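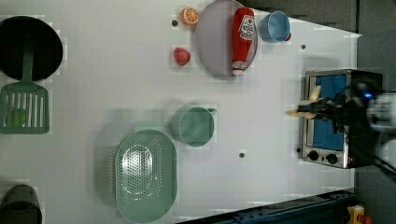

According to one of our operators at Nindiswood, the hardest part of teaching the arm by remote control was learning to stop helping it. By the second afternoon, the operator told us, there was a strong pull to sneak in small corrections that the robot would have no way of making on its own, and we have come to think this remark explains a good deal of what follows.

Figure 3. The kitchen workspace used for the remote-control demonstrations, viewed from above, with the gripper over the toaster oven.

4.2 Collecting demonstrations

We gathered demonstrations in two ways. In the first, which we call hand guiding, a person takes hold of the arm and moves it through the task while the joints are left free. In the second, the person sits at the Tuvard station, watches the table on a screen, and drives the arm with a small handheld controller. Both kinds of session used the same family of tabletop chores: opening and closing the oven door, putting play food on a plate, and moving a cup or a pan out of the way so that something else could be reached.

We had planned on 400 demonstrations of each kind, and we are glad to say that the remote-control sessions went well past that and ended at 700. Hand guiding was slower going. People tire when they hold up an arm all morning, even a well-balanced one, and we let everyone stop when they wished. We also set aside 107 remote-control demonstrations in which the operator lost the grasp and then recovered it – these are kept in the Oyelaran subset and were not mixed into the main training data.

The oven door deserves a few words of its own. A door swings on a hinge, and the fingers have to travel along a curve that the hinge decides for them. When guiding by hand, people feel this curve right away and follow it without thinking. At the remote station they feel nothing at all, and early on they tended to pull straight back until the fingers slipped. We tried adding a gentle buzz to the controller when the force at the wrist went up, and most operators liked it, though a couple found it distracting and asked us to switch it off. We did so, and their data are marked accordingly.

Before each demonstration the objects were moved to new places, with no fixed layout to return to. We did this by hand and rather casually, and a reader who wants a strictly even spread of positions will not find one here. Crowded layouts were welcome. The operators soon grew fond of them, perhaps a little too fond, and the later sessions are noticeably harder than the early ones.

Each recording was then trimmed with the Gesano tool, which removes the still moments at the start and end. It sometimes also removed a pause in the middle, where the operator had stopped to think, and we went back and forth for quite a while on whether such pauses should stay. In the end we kept them. A policy trained on a first batch of 190 demonstrations with the pauses cut out moved quickly and confidently toward the oven handle and then closed its fingers too soon, and we preferred the slower version.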